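Gathering cloth folding examples with hand-held grippers, how do you decide what is a good take?

vlasta_h
Hello all. I am new in this part of the forum, although I have read it for a long time. My name is Vlasta Hoxha and I prepare training data for a small folding project we call Plilirero. We don't use a teleoperated arm. A person holds one gripper in each hand, works with the cloth on a bed, and we record from the head and from the grippers. The goal is 1,000 good takes before we train the first serious policy. 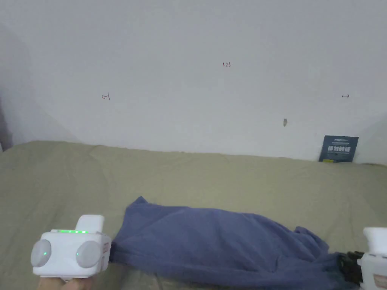
My question is about the starting state. At the moment our instruction sheet says only "drop the garment on the sheet and begin." Every operator understands this in a different way. One lets it fall from high, another one puts it down almost flat, and then the fold is too easy. I am afraid the model will learn the habits of one operator and fail with a more crumpled heap. Do you write a strict rule for the start, or do you leave it free?

setent_user
Leave it free. If you make a rule, you get a narrow set of starts, and the policy will be lost the first time a sleeve is under the body of the shirt. We did strict starts in February and threw away most of it.

kmabaso
I don't agree with setent_user, at least not fully. Free means that people choose the comfortable thing, and after an hour they all choose the same comfortable thing. What we do at Botha is a short list of 5 starts (dropped, rolled, twisted, inside out, half folded). The operator gets the next one from a shuffled list and can't choose. It is boring but the spread is much better.

vlasta_h
Thank you Karabo, I like the shuffled list. Who checks that the operator really did "twisted" and not a lazy version of it?

kmabaso
I do, on 10 takes from each session. I look only at the first second of each one. If more than two are wrong, I talk with the person and we repeat the session.

flatfold
Can I ask about the grasp itself? In my recordings the operators pinch the cloth, feel it is wrong, release, and pinch again 2 cm further. Do you keep these?

vlasta_h
For now we keep them if the second pinch is good. Our left hand is often the problem. The right hand goes for the hem directly, and the left hand searches.

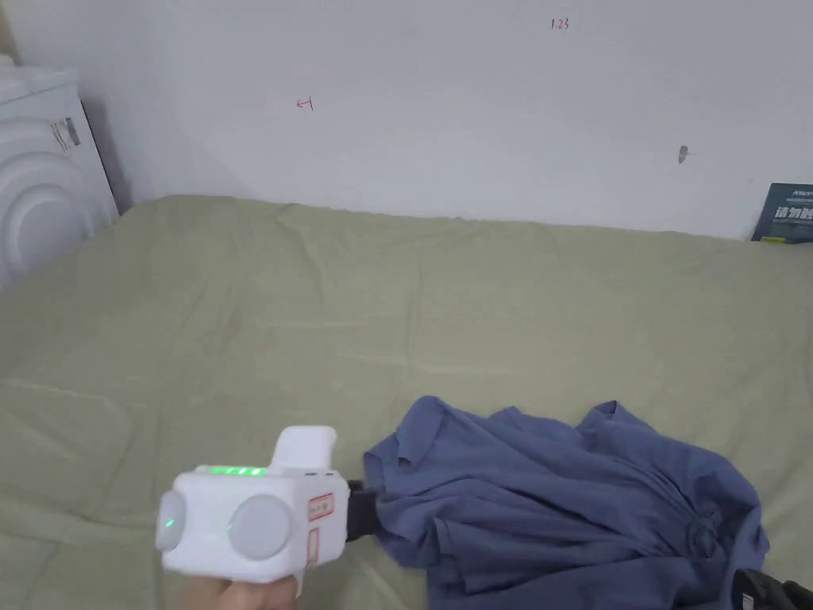 I made a separate mark in our log for these, we write "regrasp" and the number of the take. Later I can train with them and without them and compare. I also ask the operators to slow down before closing the jaw, but then the whole take becomes slow and it looks unnatural. I have not found the right words for this instruction yet.

setent_user
Keep all regrasps. A robot will miss too and it must see how to recover. Slowing people down is a mistake in my opinion. You get hesitation in the data and the arm will hesitate in the same places.

flatfold
I had the opposite experience. Fast takes gave me blurred wrist video exactly at the moment of contact, and I could not use them for anything. There must be some middle.

kmabaso
Try to say "normal speed, but close the fingers completely before you lift." We changed one sentence on our sheet to this and didn't mention slow or fast anymore. Vlasta, do you look at the gripper view during the session, or only later?

vlasta_h
Only later, in the evening. We use a tool named Flullska to play the views together. I add one still from the gripper view, so you can tell me if this grasp is too close to the corner for your taste.

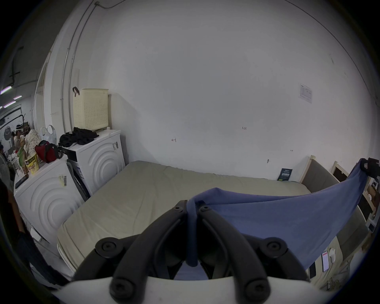
Gripper view, corner pinched, cloth pulled to the other side

kmabaso
For me it is fine. I prefer to have the fold of fabric between the tips like this, and not deep between the fingers. When it is deep, the release becomes messy. One thing I would change is the background. You have plenty of objects on and behind the bed. Move some of them between sessions, or the model may use them as landmarks.

setent_user
Or leave them where they are and change the room. Moving a few objects on a mattress won't give you a new background.

vlasta_h
We have only the one room until summer, so I will move the objects and also ask for a second color of sheet. We use 4 garments now, and I think they are too similar as well.

flatfold
Please write again when you have trained with and without the regrasps. I have the same question open and no time to test it this month.

vlasta_h
I will. First I must rewrite the instruction sheet with the five starts, and I will put the new text in this thread so you can criticize it.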